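Urnska questions terms of fisheries talks with Vultmont

Foreign Ministry says it will attend in August but "will not sign a calendar"

FOR IMMEDIATE RELEASE

The Foreign Ministry of Urnska confirmed this morning that it has accepted an invitation to a further round of talks with Vultmont on fishing rights in the Kramer Strait. The Ministry wishes to make clear that accepting the invitation should not be read as agreement with the joint statement put out by Vultmont last night, which Urnska had not seen in its final form.

That statement speaks of "substantial progress". The Ministry has looked for this progress and has found very little of it. Of the 51 points on the shared agenda, most have been marked as discussed, a word that commits neither side to anything. The question of who may inspect a boat, and where, has been put off at every round so far. 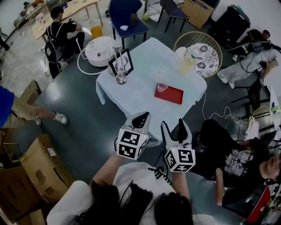 Urnska's position has not changed since the talks opened. Its boats hold 152 licences for the northern grounds, all of them issued under the old treaty and all of them still valid. Vultmont now says that these must be renewed each year, at its own port offices, on payment of a fee it has yet to name. The Ministry sees no basis for this in the treaty and has asked three times to be shown one. The replies so far have been polite and have not answered the question.

The Ministry has also read the report on fish stocks that Vultmont's side relies on. It runs to 407 pages. The part dealing with the waters in dispute is short, and the catch records behind it have been left out. Urnska's own fisheries office has asked for them and will comment when it has them.

On the Clalico hotline

Vultmont has offered to set up a direct telephone line between the two coastguards, to be run from the island of Clalico. Urnska has no objection to a telephone line. It would point out that one was promised after the last round, and that the number given to its coastguard still does not connect. Until it does, boats in difficulty should go on using the normal distress channel, which is staffed day and night.

The Ministry would also like to know who would answer the new line. The draft says "suitable staff". It does not say from which service, under whose orders, or in which language.
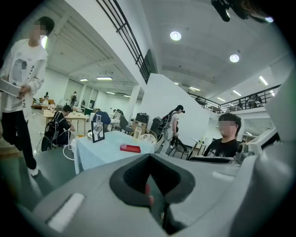 What Urnska will ask for in August

The delegation will travel with a short list. It will ask for the inspection rules in writing, with a map both sides have signed. It will ask for the full catch records. It will ask that no boat be held in port over paperwork while the talks are going on.

It will also raise the 400 tonnes of catch taken off Urnska's boats last season. Vultmont describes this as "temporarily retained". Fish does not keep that long, and the Ministry expects to discuss payment.

If these points are met, Urnska is ready to talk about a longer agreement. If the meeting produces another statement of good intentions, the Ministry will publish its own account of what was said, including the points on which nothing was settled.

Notes to editors

The talks will be held behind closed doors. A press briefing is planned for 4 pm on the closing day, at the Foreign Ministry of Urnska. Vultmont has been invited to take part and has not yet replied.

Copies of the existing treaty can be had from the Ministry's press office on request.

ENDS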